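Memside Gripper Cable Guide Kit — Service Replacement for Zondale Arms 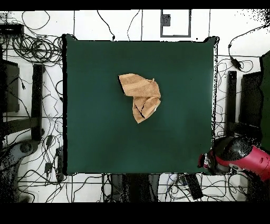
Catalog page 12

Replacement cable guide and connector latch for the gripper on Zondale arms used in cloth folding cells. Order this kit if your arm has reported fault 5 (gripper signal lost) or if the gripper has let go of a cloth in the middle of a fold.

Safety notice, Aug 11, 2020

The original guide clip can open when the wrist turns to the end of its travel. The gripper cable then hangs free and may catch on power leads or adapters lying near the mat. In the reported faults the connector pulled partway out. The arm kept moving with the gripper signal lost, and the controller did not stop it until the end of the motion.

Do not reach over the mat to free a cable or pick up a cloth while the arm is powered. Press the stop button first, then switch off the arm supply. Clearing the fault on screen does not lock the arm — it can move again as soon as the next fold is sent.

In the kit

Closed cable guide, wrist end
Connector latch with screw
6 reusable cable ties
Printed fitting sheet

Fitting

Power the arm down and unplug it. Remove the old clip and throw it away. Check the cable jacket for cuts along its whole length. A cut cable must be replaced, and taping it is not an accepted repair. Fit the new guide, close the latch and tighten the screw by hand. Turn the wrist slowly through its full travel before restoring power. The cable should not go tight at any point.

Run the first folds at low speed with everyone outside the reach of the arm. Inspect the guide again every 2000 folds.

Compatibility

Fits Zondale arms with the standard wrist. Does not fit the Tsoukalas wrist adapter, which needs its own latch. Arms with Nosau controllers also need the October software update, which stops motion as soon as the gripper signal drops. The guide can be fitted before the update is loaded.

Shipping

Ships in 5 working days. Spare ties are sold separately.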